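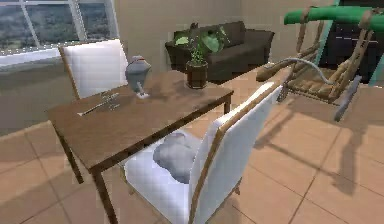
Bronport

Simulated dining-room episodes for equipment planning

Bronport is a set of 2,000 simulated episodes in which a mobile robot with one arm works at dining tables. We made it to help decide which equipment to buy for the Parkeck test flat, and how much of the budget should go on the arm, the base and the spares. We are sharing it with partner groups who have a similar purchase ahead of them.

It is a planning set. You can train on it if you like, but the episodes were chosen to answer questions about reach, clearance and gripper width, and they are repetitive in places as a result.

Status

Version 3. The folder layout is stable. The cost sheet is still being edited and will be frozen in April, when the order goes in.

What is in the folder

episodes/ holds one subfolder per episode, with joint positions, gripper opening, base pose and camera frames.
rooms/ holds the 12 room layouts and the list of objects placed in each.
costs/ holds the cost sheet, one tab per equipment option, and a notes tab.
checks/ holds the scripts that count reach failures and contacts.
stills/ holds single rendered views for use in reports.

Read rooms/ first. Most of the questions we have been sent were answered in the object lists.

Equipment options

Three options were compared. All use the same arm model in simulation, with the mounting height and gripper changed between them.

Option A is the Stekier base with the arm mounted low and the standard gripper. It is the cheapest to buy. It also needs the most base movement per task, which shows up in the time figures.

Option B is the same base with a raised mount and padded fingers. The mount is made to order, so allow for the wait and for a second one if the first does not fit.

Option C is the Ostermann base with a lift column. It reaches the far side of every table in the set. It does not fit between the chairs in the narrower layouts unless somebody moves a chair first, and the service contract is charged separately from the purchase price. Put it in the running costs, as the first draft of our sheet left it out.

How the episodes were made

Till Sperling built the rooms and Eleni Berisha wrote the task scripts. Each episode begins with the base at a random point on the floor and ends when the object is released or the time limit is reached. Objects are placed by the script, then checked for overlap. Chairs are left wherever the layout puts them.

Rendering took 260 hours on the shared machine. If you plan to make your own set, put that in the budget as a line of its own. We treated it as free in the first estimate and then had to wait for a slot every Saturday.
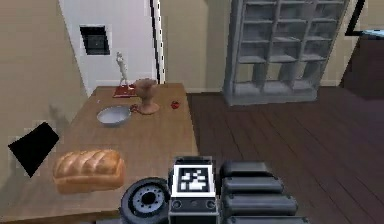

Arm beside the dining table, with the square marker on top and bread at the near end.

Table contents vary by episode. Small items and awkward shapes were included on purpose: round things that roll, tall things on narrow bases, cutlery lying flat. Flat cutlery is the hardest case for all of the options, and no gripper in the cost sheet should be bought on the strength of it.

Using the cost sheet

Each tab has four blocks: purchase, fitting, running and spares. Prices are without tax. Cells in the spares block are filled by hand from supplier quotes, and the date of each quote is left out of the shared copy, so ask for your own before you commit to anything.

Kiros Zeleke keeps the spares list. Finger pads are listed as consumables. So are cable ties and printed markers, which are cheap but get ordered late every time.

The sheet does not cover insurance, floor repairs or staff time for moving furniture. Jannik Kröger has a separate estimate for staff time at Parkeck and will send it on request — it is specific to that flat and will not transfer well.

Known problems

Some layouts have rendering faults, mainly dark patches on walls. They do not affect the contact checks, but they will affect anything that relies on the camera frames.
Soft items such as cushions are rigid in the simulator. Contact counts near them are too high.
Table tops have the same friction value throughout.
Floor tiles and floorboards are treated as perfectly flat, so wheel behaviour over grout or gaps is not covered.
The base battery is not modelled. Take running time from the supplier and test it.

Before you order

Measure the narrowest gap the base will have to pass through, with the chairs where people leave them. Run the reach check on your own table height. Ask the supplier what a replacement gripper costs and how long it takes to arrive, and keep some of the budget back until the first month of use is over.

Contact

Questions about the files go to Eleni Berisha. Questions about prices and ordering go to Imke Sauerland, who also keeps the change log for the cost sheet.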